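Last updated 21/11/2022

The answers below apply to all furnished rooms let through Jirndale Residences, including Brona House and the Lulum Street building. Residents with a signed agreement should read them together with that agreement, which takes precedence where the two differ.

## Applications and moving in

**Who may apply for a furnished room?**
Any adult who can provide proof of identity and proof of income or enrollment. Applications are accepted throughout the year. A decision is normally sent by email within 12 working days.

**How long is the minimum stay?**
The minimum stay is 20 weeks. Shorter stays are offered at Brona House only, and only when rooms remain open after the main intake in November.

**When can I collect my keys?**
Keys are issued at the front office on the first day of your agreement. Please bring the same identity document you used to apply. Keys cannot be handed to friends or relatives without written permission from the resident.

**May I share my room?**
Rooms are let to one person. Overnight guests are welcome for up to three nights in a row, and must be signed in at the front office.

## Payments and deposits

**What does the monthly charge cover?**
Rent, heating, water, internet access and use of the laundry room. Parking is charged separately — see the rate sheet for your building.

**When is the deposit returned?**
Deposits are returned within 32 days of the end of the agreement, less any charges for damage or missing items. An itemized statement is sent in every case.

## Furniture and storage

**What furniture is provided?**
Each room has a bed, a wardrobe, a desk with a drawer, and a chair. Bedding and towels are not included.
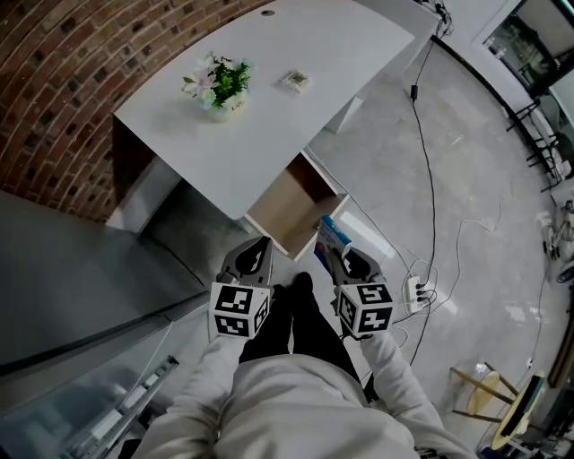 *White desk with open drawer and a potted flower arrangement.*

**May I remove or replace the furniture?**
No. Furniture must stay in the room to which it was assigned. Small items of your own may be added, provided that the door and window remain clear.

**What should I do if a drawer sticks or a hinge is loose?**
Report it through the resident portal under "Repairs." Please do not attempt to fix it yourself. Work on furniture is carried out by our contractor, Angelovski, on weekday mornings.

**Is extra storage available?**
The Lulum Street building has 42 basement lockers, assigned in order of request. There are no lockers at Brona House.

## Contact

**Whom should I contact if my question is not answered here?**
Please write to Slavica Janevski, Resident Services, by way of the front office or the resident portal. For urgent matters outside office hours, such as a water leak or a lost key, call the number printed on the back of your key card.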